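I've had the Virkance electric kettle since November and I still get a little thrill when it clicks off! It replaced a Brerkard that took forever and dribbled down my wrist every morning.
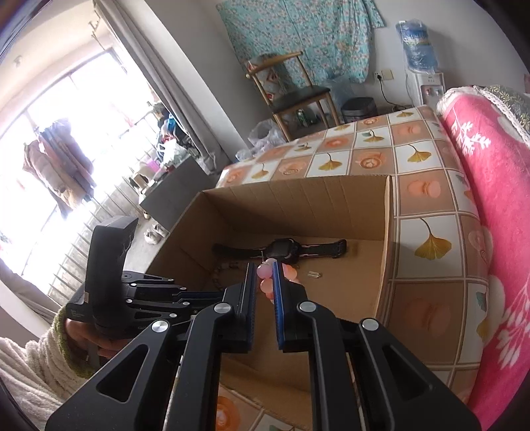 The spout is the best part – a clean pour, even when it's full to the line. Mine weighs 690 grams empty, so my mother can lift it too (she has bad wrists and strong opinions about tea). The lid is stiff, and I wish the cord were longer. For $73 I'd buy it again tomorrow.
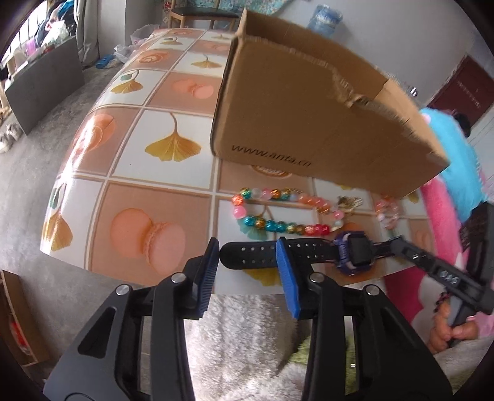 Ginkgo leaves and macarons on the tablecloth.

Four and a half stars from me – the missing half is for that lid.

Ynyr Maddocks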